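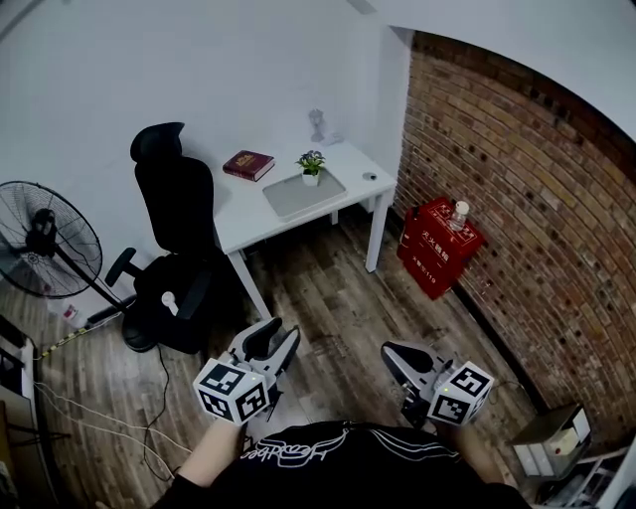
I moved into the small room for working from home in March, and I am still not satisfied with how the desk stands. The room is narrow and the floor is wooden planks. For the moment the desk is against the white wall, with the brick wall on the right side and the chair on the left. My first problem is the cables. One black cable comes out from under the chair and goes across the floor, the white ones lie more to the left, and each time I roll the chair I am afraid to damage something. The second problem is the fan, which takes the whole left corner. Should I turn the desk so that its short side touches the brick, or keep it and only repair the cable situation? The desk is a Lultent, 1141 mm wide. I would like to spend little money.

nesrin_ekinci
Abu Hammour, 23/05/2020

tuncayb
Keep the desk where it is. I have turned mine three times since November and each time I lost floor space. For the cables, buy flat cable channels with glue on the back and lead everything along the bottom of the wall. You need one evening and a pair of scissors. Please do not put a rug on top of them, people do this and it is not safe.

phong_doan
I do not agree with Tuncay. With the desk turned, you have the brick next to your monitor or laptop and a free way to walk. My opinion is that a person should not look at a plain white wall for eight hours. I did it for one winter and I became very tired of it. Also you could get the chair to the other side, away from the cables.

tuncayb
And then the light comes from where? She did not tell us where the window is. Turning a desk without knowing this is a bad advice, excuse me.

phong_doan
It is a suggestion. She can push the desk for one day and push it back.

Lies Verbeke
Two questions before you fight further. How high is the desk, and do the armrests of the chair go under it? If they do not go under, the chair will always stand out in the room and the turned desk will be worse. I had exactly this with an Adudari chair. It was a lovely chair to sit in, but it blocked my door and I sold it to my sister.

nesrin_ekinci
Thank you for all answers. Lies, I measured this morning: there is 692 mm from the floor to the lower side of the desk top. The armrests go under only in the lowest position, and then my shoulders hurt, so in practice they stay outside. The window is behind my back, I am sorry that I forgot to write it. 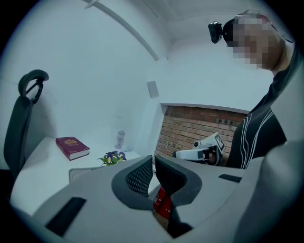
The other thing I wanted to ask is what should stay on the desk. The big red book has no other home, there is no place on the shelves which is deep enough. The flowers I want to keep near me. My husband says the small white figure has to go, but it is a present and it does not disturb my work. I have also a grey tray for small things, and to tell the truth it collects everything which I do not want to put away.

Lies Verbeke
With the window behind you I would leave the desk at the white wall, but I would shift it a hand width from the brick, so you can clean there. The book can lie flat with the flower pot on it, if you put a saucer under the pot.

goran_viklund
Please no plants on books. I ruined an atlas in this way, with a saucer. The water finds its way.
About the cables: I use a Nultau box, it is a simple closed box for the extension lead with a hole at each end. It stands on the floor behind the desk leg, and the dust stays outside. For the fan I see no solution except a smaller fan.

tuncayb
A smaller fan in Abu Hammour in June? Good luck. Move the chair and keep the fan.

phong_doan
On this point I am with Tuncay. I still say try the desk turned for one day.

nesrin_ekinci
I tried it, Phong. I could not open my drawer unit and I had the window light from the side, in my eyes, the whole afternoon. So the desk is back at the white wall. I ordered the flat channels, in white. The fan stays. The book stays also, without the flower pot on it. Gøran, does the box have a cover which a child can open? My son is four and he opens everything.

goran_viklund
The cover closes with a click. My grandson is five and he needed a week.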